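Vondham Furniture -- Questions about beds and mattresses

We collected here the questions which customers ask us most often before they order.
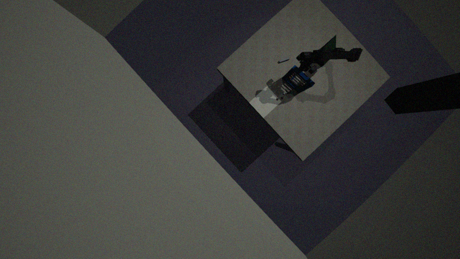 How long does the delivery take?
Beds from the Rimby range are kept in our warehouse and arrive within 9 working days. The Nidilov bed is made to order, so please allow more time -- we write to you when it is ready.

Do you bring the bed upstairs?
Yes, up to the second floor without extra cost. Please measure your staircase before ordering. The longest box of the Rimby double is 14 cm thick and does not bend.

Can I try a mattress at home?
You can keep it for 100 nights. The protective cover must stay on during this time, otherwise we cannot take the mattress back.

Are the slats included?
With Rimby, yes. With Nidilov they are sold separately, as many customers already have their own.

What does the Cho storage bed cost?
The single size is £378 without mattress. Drawers are included in this price.

Will you take away my old bed?
We can do it if you tell us when booking. The old bed should be taken apart and standing near the door before 8 in the morning.

Which screws do I need if I lost mine?
Send us the number from the label under the headboard, and we post a new bag.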